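4.2 Equipment and budget

The mower base was the biggest single line. Two vendors quoted, Grernon and Vedov, and niether would hold a price past December. We took Vedov. Compute came second, spare wheels and batteries third. Simulation seats from Flirnik, 59 euros each per month, 2 seats, no more. Field hours are what eat the money: transport, a person on site, rain days. So most route planning was moved into simulated yards (Fig. 3) before any hardware order went out. Lawn, paved path, planting close to the path edge, patio on one side.

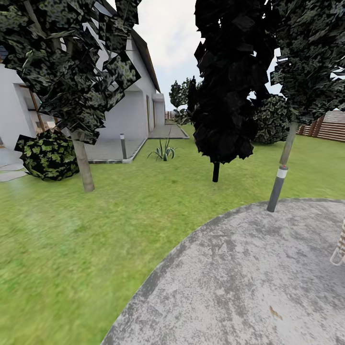 Figure 3. Simulated backyard with lawn, path and patio, wide view.

Ilari Vuorinen objected to the order of spending: buy one base early, even a used one, and let the sim hours follow from what breaks. He would have cut the second seat and put the money in batteries. Fair point on batteries. We kept the seat.

Total simulated runs before purchase, 447. Of these 410 were usable for the sizing estimate, the rest dropped for bad logs. The estimate set battery capacity and wheel width, nothing else. Sensor choice was left open untill the Lahtinen quote came in, and that line is still marked provisional in the budget. Service contract not included. Import fees neither.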